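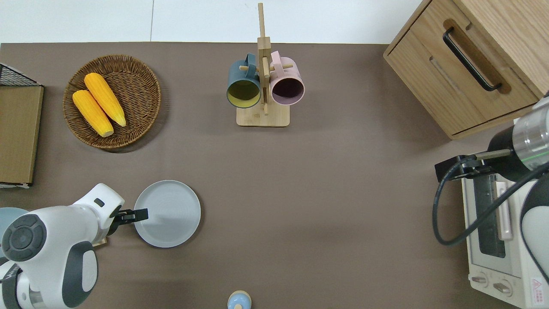

Splitting a power bill in a share house when one person is never home

Home | Browse topics | Renting | Ask | Log in

Posted in Renting and share houses

Bianka Szekeres
Four of us rent a place in Betstead. Our bill for the quarter came to 1460 kWh, up from 1391 last time, and the housemate in the back room reckons he shouldn't pay a full share as he spends half of July at his girlfriend's. He also owns a heater the size of a small pony. The account is in my name, so I'm the one who gets the reminder emails. Is there a fair way to do this that doesn't end with labelled shelves in the fridge?

Clindon
Equal shares. Next.

Bozsik
I lived with five people and one spreadsheet, and I only miss the people. What we settled on in the end was splitting the supply charge evenly, as it gets billed whether you're home or not, and then splitting usage by nights slept in the house. Everyone writes their own nights on the calendar. There will be some creative writing – let it go.

For the heater, buy a cheap plug-in meter and leave it on there for a fortnight. Ours showed 46 kWh, which ended the discussion and very nearly the friendship. After that its owner paid for it separately and discovered jumpers.

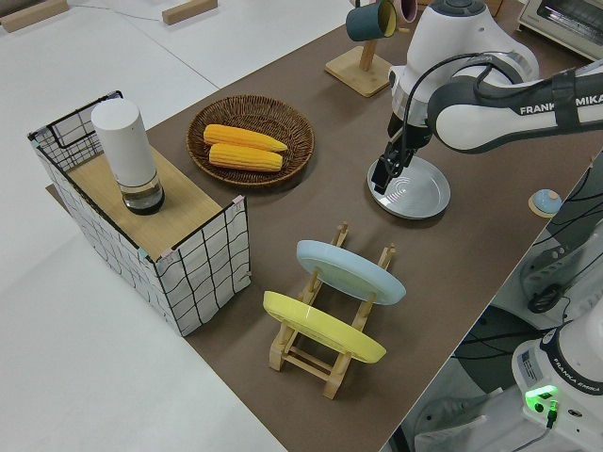
Should the person whose name is on the account pay less for the bother?
Most houses don't bother with a discount, but it's reasonable to ask for everyone's money before the due date. If someone pays late and there's a fee, they wear the fee.

Akside
Check the actual readings before you go to war. Ours jumped to 1753 one winter and we blamed the bloke with the fish tank for weeks. The bill was an estimate. It says so on the second page in grey letters made for ants. We rang up, sent in a reading and got a credit. The fish have not forgiven us.

Contact us | Copyright | Back to top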